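Chapter 6
Setting Up and Checking a Simulated Kitchen Cell

Before a program is run on a real arm, it is usually tried in simulation. The cell used in this chapter is Kestach, a kitchen built in the Vendley simulator. Each camera has to be checked in turn before any trial is logged.
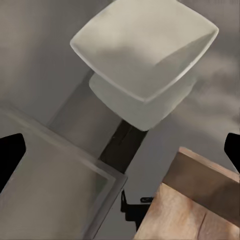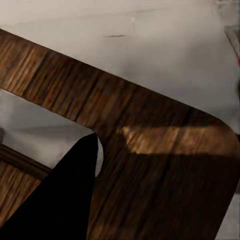
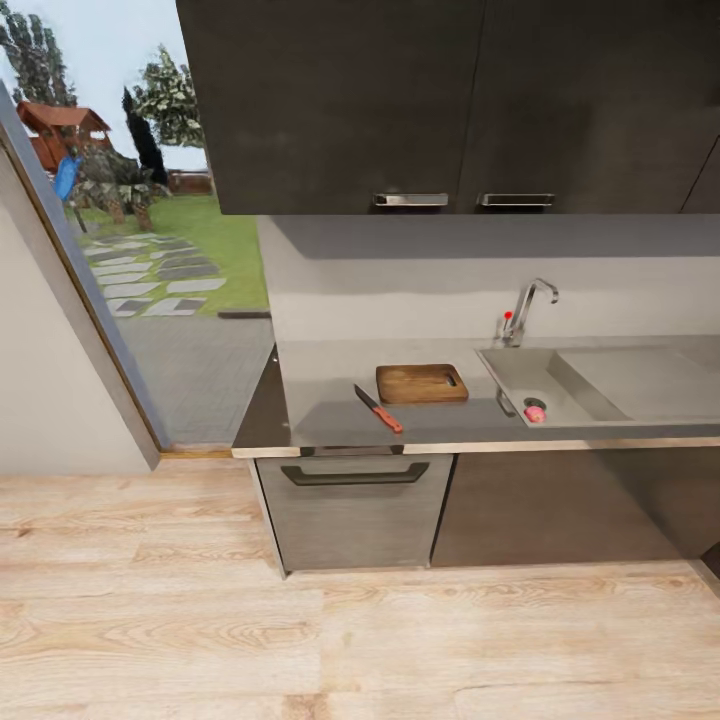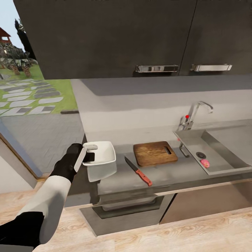 Figure 6.1 Camera views from the simulated kitchen cell. The last view shows the gripper holding the white bowl.

The two close views are used to check the fingers. Open the gripper fully and see that both tips are level, then close it on the bowl and look for any overlap between pad and rim. If the pads sink into the wall of the bowl, the contact settings are wrong – go back to Section 5.4 before changing anything else.

The wider views are used to check placing. Load the scene file, step it 600 times with the arm parked, and compare the positions of the loose items with the stored list. An item that has drifted was probably loaded a little above or inside the worktop.

Keep a log for each cell. Ours for Kestach runs to 1246 trials, of which 83 were stopped early, mostly by a joint limit at the wrist. Section 6.1 deals with camera mounts, and Section 6.2 with finger pads and their upkeep.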